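Paper Void Fill Deserves a Specification

Packing paper is usually bought by the roll and judged by eye. My argument is that it should be specified like any other component, with a basis weight, a crush behavior and a target volume per carton. 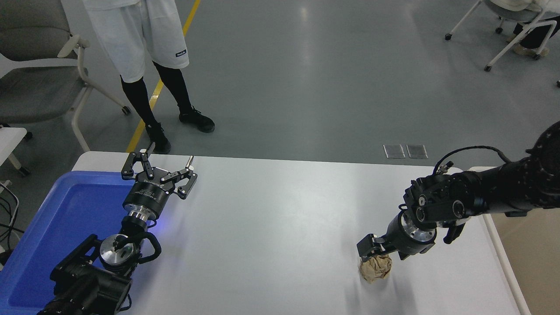
What a crumpled ball does

A sheet of kraft has almost no thickness. Crushed by hand, it becomes a network of ridges and folds that is mostly air, and the ridges carry the load. Stiffness rises steeply as the ball gets smaller. Recovery after compression is partial – a ball that has been squeezed once will not return to its first size, and the carton then has a gap in it.

That gap is what damages goods. At Zekport, where I worked on outbound packaging, Enikő Boros opened 162 returned cartons and measured headspace before removing anything. Most had been full when sealed. The paper had settled in transit and the contents had started to move.

Loose crumpling is the cause

Packers under time pressure make large, soft balls. They fill a carton quickly and look generous. They also settle the most. Two tighter balls use more paper for the same volume, and buyers who track paper consumption alone will push the floor in the wrong direction.

Andor Dobos has argued that the answer is air pillows, which hold their volume until they puncture. I disagree on the failure mode. Paper loses support gradually; a pillow loses all of it at once.

What to write down

A usable specification fits on one page: sheet length, paper weight, number of sheets per carton size, and a press test. Ours was a flat palm on the closed flaps, with no visible sag allowed. Training took around 2 hours per packer. Fanni Balogh objected that a palm is not an instrument, and she is right, but a poor test applied to every carton still gives more information than a good one kept in the lab.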